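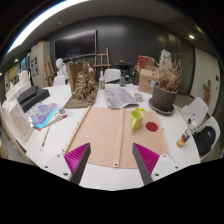 **FAQ / Planning & budget**

### What should a first hand-held gripper kit cost us?

Set aside $2782 per station. The Tralteo gripper with camera mount takes $2000 of that, and the rest goes on storage, spare finger pads, a charger and freight. Teams that budget for the gripper alone end up back in the approvals queue by July, so put it all on one request.

### Do we need a dedicated lab?

No, and this is the bit we love! A large table in a shared studio is a great place to start. Mugs, cloths, art supplies, a potted plant at the back – ordinary clutter makes for much more interesting recordings than a bare bench. Spend the money you save on pads and extra storage.

### Which finger pads should we order?

Start with the ridged ones. They come in magenta from our usual supplier, Drilen, and you'll want a spare set for every gripper. Check the screw holes on your mounts before ordering, as the older Cuker plates use a different spacing.

### Can we buy one gripper and share it?

You can, for a trial. Once people get a taste for it (and they will) the bookings fill up fast. We'd plan for two grippers per table and a third as a floating spare.

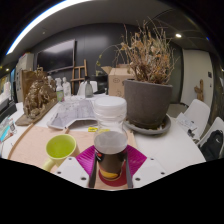
*Equipment Planning FAQ – Issue 4*

### What about objects to practise on?

Hardly a budget line at all. Raid the kitchen first. A mug with a handle and a clear jar with a screw-on lid will keep a new operator busy for a good while, and a coaster gives them a neat target for placing things. Try a jar that's partly filled as well as an empty one, and keep the lid on tight.

### Is a surface mat worth buying?

We think so. Cork board is cheap and easy to swap out. Get a sheet big enough to hold the whole task, with room for your hands to move.

### How much storage should we plan for?

Our last project came to roughly 1332 GB, including backups. Tripathi, the drive package we quote as standard, covers that comfortably and can be expanded later.

### Who signs off on orders?

Manju Rana looks after equipment requests. Send her your table size, the tasks you have in mind and your preferred start date, and she'll come back with a quote. Prices on this page were checked Jun 2, 2026 and exclude GST.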